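Lerkinthorpe Recipe Card Project
Progress report to the Tovent Fund, second period
November 16, 2014

Hello again! Same format as last time, since you were kind enough to say you didn't mind it, with the money part near the end and the questions from your letter answered as I get to them.

The big number first. We now have 1321 cards scanned, front and back, and every one of them has a file name that makes sense, which was not the case when I wrote in February. I went back and renamed the whole first batch in the spring (it took longer than the scanning did, and I would not recommend it). The cards came from 70 households, most in town and a few out along the county road, plus one lady who has moved two states away and mailed us her mother's entire tin by registered post. I sent it back the same way and didn't breathe until she called to say it had arrived.

You asked what the cards are like. They're all over the place! Lots of cakes, as you'd guess, and more pickles than I ever thought could exist. There are cards typed on office machines with the old feed store's letterhead on the back, cards cut out of cereal boxes, and a whole family's worth written in pencil so faint that I had to scan them three times with the contrast turned up. Hardly any of them tell you how to make the thing. They say "bake till done" or "add milk to look right," and that's the end of it. One just says "Aunt's rolls - you know."

So the testing side has turned into a bigger piece of the work than I put in the original plan. We want the finished book to be one a person can cook from, and that means working out how much milk looks right, and then writing it down next to the original wording without bossing the original around. Keisha Mahmoud has taken this over and she is much more patient than I am. Her rule is that a recipe gets made twice before we print any amounts with it, once exactly as written and once with whatever changes she thinks it needs. The notes from the first round are sometimes pretty funny. The potato soup came out as something you could hang wallpaper with.

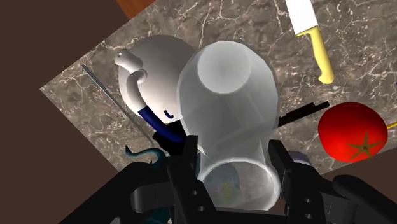 Liquids are the hardest. The older cards measure by the cup, but it's whatever cup was in that kitchen, and a couple of families still have theirs and let us measure it. One held a good deal more than a standard cup, which explained a custard that had been defeating us for weeks. We've settled on giving the card's own words first and then our amount in brackets after it. I know the sample pages you saw had it the other way around. Readers we tried it on liked hearing the card first, and so do I.

Interviews. The plan called for 12 by the end of this period and we have done all 12, with transcripts for ten. The other 2 are with Emmett Delacroix, who is typing them up in the evenings and has promised them by the new year. He did most of the interviewing too, and he's good at it. He lets a silence go on much longer than I can stand to, and then people come out with the best part. I've listened to the recordings of a few I sat in on, and I can hear myself rushing in with another question just as somebody was getting going, so I've mostly stopped sitting in.

A thing I didn't expect is how much of the talk is about shopping. We ask about a dish and get the story of who sold the butter, which store let you run a tab until payday, and the year the bridge was out and everybody made do with canned milk. I'd like to put a short chapter of this in the book, just people's own words with very little from us. It wasn't in the proposal. It wouldn't cost extra apart from a few more pages at the printer, and I've asked for a price with and without it so you can see the difference before you say yes or no.

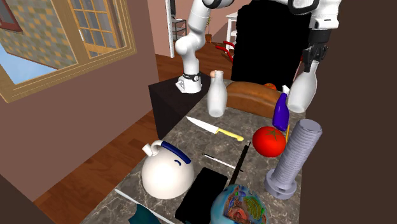

Milk, bread and a tomato on the marble countertop.

Now for what hasn't gone well. The permission forms are a mess, and it's my fault. The first version only asked if we could scan the card and said nothing at all about printing it, so I've had to go back to every household from the first few months with a new form. Most people signed on the spot. A handful haven't answered, and one family has two sisters who don't agree on whether Grandma's relish should be public knowledge. I'm staying out of that one. If we don't hear by spring the relish stays out of the book and the scan goes back to them.

The website is also behind. We moved the files over to Vutila in the summer and the upload itself was fine, but the search doesn't do what I want. If you type "zucchini" you get nothing, though we have plenty, on account of half the cards spelling it some other way. I've started a list of spellings to feed it. It's slow going and kind of fun (my favorite so far is "zoo keeny"). I would guess search will be ready to show you in February, and I'd sooner give you that date and keep it than tell you Christmas and miss.

And we lost the use of the scanner for most of a month when the lid hinge went. The repair came out of the equipment line, which had room.

Money. You have the full sheet attached, so I'll only point at the odd bits. Groceries for testing ran over, travel ran under by a little more than that, and I'd like your okay to move the leftover travel money across for the next period. Keisha has been shopping carefully but there's no cheap way to make a fruitcake twice. The printing line hasn't been touched. The transcription line will look low until Emmett's last two are in.

Next period looks like this. Finish the forms, finish the transcripts, get search working, and choose the recipes that go in the book. That last one worries me most! Everyone who gave us cards hopes to see one of theirs in print, and I'd like that too, so at the moment I'm working on the idea of at least one per household and then filling in from the ones that tested best. Keisha thinks this will leave us with too many sugar cookies. She's probably right, and I may just do a page of sugar cookies side by side and let people argue about it.

I also owe you an answer on the title. Your letter said the working one sounded like a tax form, and yes, it does. We have a few others going around and I'll send the list once it's short enough to be useful.

The scans you asked to see are in the second attachment. Card 40 has a gravy stain across the bottom line, so if you can make out what comes after "a pinch of," please write and tell me, as we have three different guesses here.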